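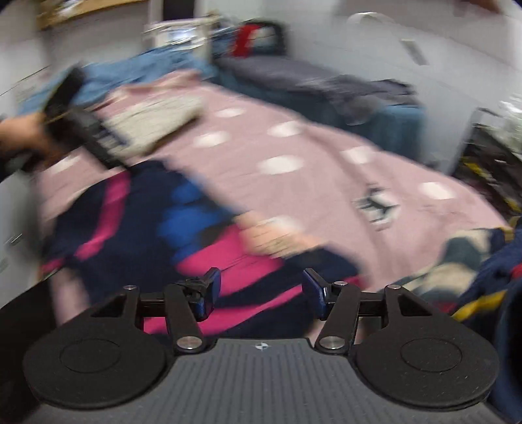 Review: Herell two-finger hand-held gripper, tested on garment folding

The Herell was assessed alongside the Rurnov, the tool our department has used for cloth handling until now. Both are held in the hand and closed by a trigger, and both record finger position together with wrist video. The purpose of the trial was to decide which should be issued to operators for the coming term. A total of 331 folding attempts were recorded, 165 of them with the Rurnov.

Weight and grip
The Herell weighs 1123 grams with its battery fitted. Operators accepted this for short sessions, but several reported a tired wrist towards the end of a Saturday shift. The Rurnov is lighter and better balanced, although its trigger is stiff and does not always return fully.

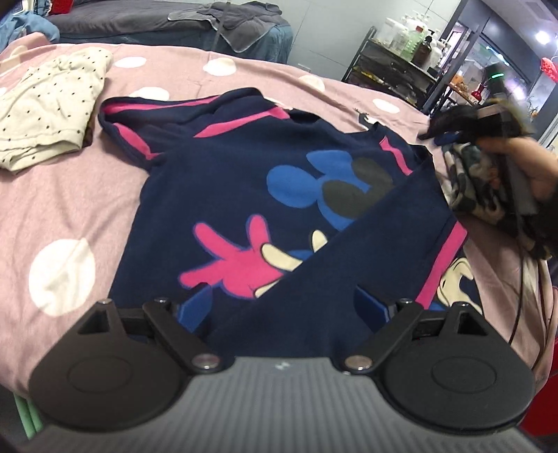 Sleeves remain the hardest part of any folding task, and they account for most of the failed attempts with either tool. A thick cuff is easily held; a single layer lying flat tends to slip from the pads unless the fingertips are pressed well down. The navy sweatshirt gave a fair test of this, with one sleeve bent back into a loop and the other laid diagonally over the printed front. The wide opening between the Herell's dark blue pads allows several layers to be taken together, but picking up only the top one calls for patience. The Rurnov, with its narrower tips, did this more reliably.

Camera and software
The wrist camera gives a usable view of both fingertips. Fast arm movements produce blur, and operators should be advised to slow down when approaching the cloth. Recordings were opened in Graludov without conversion. The Atallah controller lost its connection on 8 occasions, all with the older firmware.

Upkeep
The pads can be changed with an ordinary screwdriver. The housings collect fine dust and should be wiped after each session.

Recommendation
The Herell is recommended for thick garments, towels and blankets. Departments working mainly with thin shirts should retain the Rurnov until a narrower pad is offered.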